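Small Town, Smaller Kitchen

Print this post | E-mail this post

Wednesday, August 12, 2026

So we've been in Geltlow since May, and people keep asking me how it's going, and I keep saying "good, quiet!" and changing the subject. I figured I'd finally sit down and write a proper answer.

The population sign on the way in says 2,414. I moved here from Carnetham, where I'm pretty sure that many people used my bus stop. The first thing I noticed was the waving. Everybody waves from their cars, just two fingers off the steering wheel, and for the first few weeks I was sure they all had me mixed up with somebody else. Now I do it too - I even did it to a parked car last Saturday.

Groceries took some getting used to. The store on Cordier Street closes at six and it closes at SIX, lights off, door locked. I used to be a person who bought dinner at nine at night on the way home. These days I make a list, which my mother finds hilarious, and I go on the day the bread truck comes from Gokmont (get there early, the seeded loaf goes first). If I forget the onions, we just don't have onions.

The apartment is tiny, too. Two rooms upstairs from a shoe repair shop, with tall old windows I fell in love with before I'd checked whether there was a closet. There isn't. I got rid of so much stuff in the move, and I miss one waffle iron and not a single other thing. Big cleaning days used to eat my whole weekend and now I'm done before my coffee gets cold!

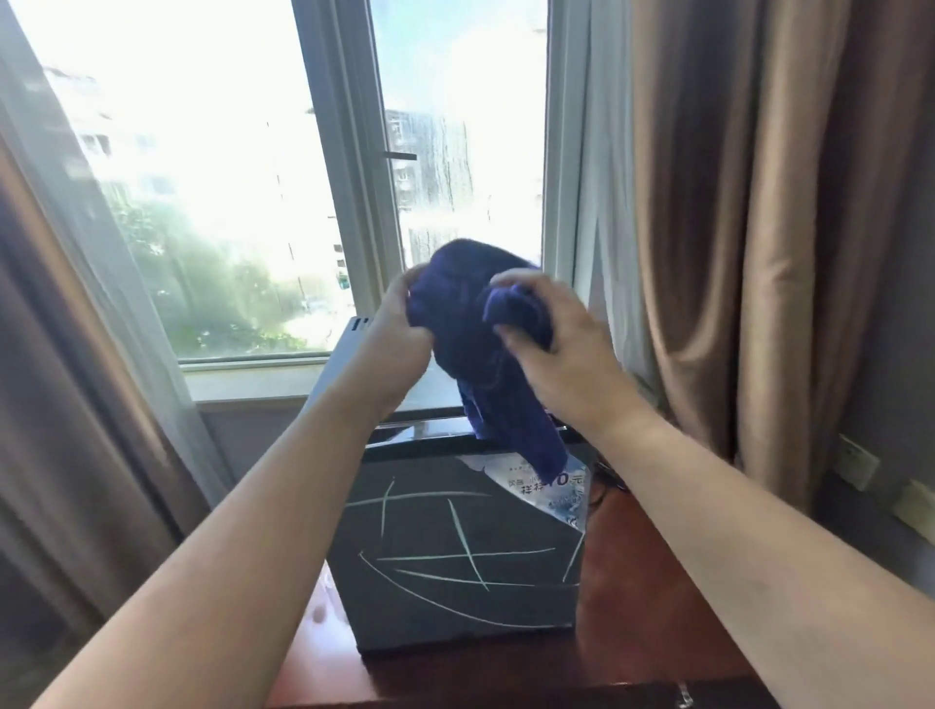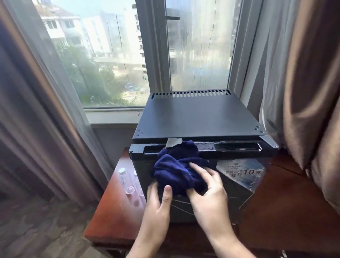 Navy cloth, window light, little black box of a fridge in the second one.

What I didn't expect was how much I'd talk to people. In Carnetham I could go days with my headphones in. I can't mail a letter here without hearing how the tomatoes are doing, and the walk to the post office, five minutes on paper, has never once taken me five minutes. Some mornings I love it. Some mornings I take the alley behind the bank with my hood up, I'm not going to lie.

I do miss Thai food. I miss the movie theater with the sticky floor, and being able to get a haircut without booking it two weeks ahead. And the internet goes out whenever there's a storm, so if a post shows up late, blame the weather.

But we signed the lease for another year last night, so I guess that's my answer. Next up I have to figure out what people here do in the winter. So far everyone I've asked has said "soup."

Contact | Copyright 2026, all rights reserved | Back to top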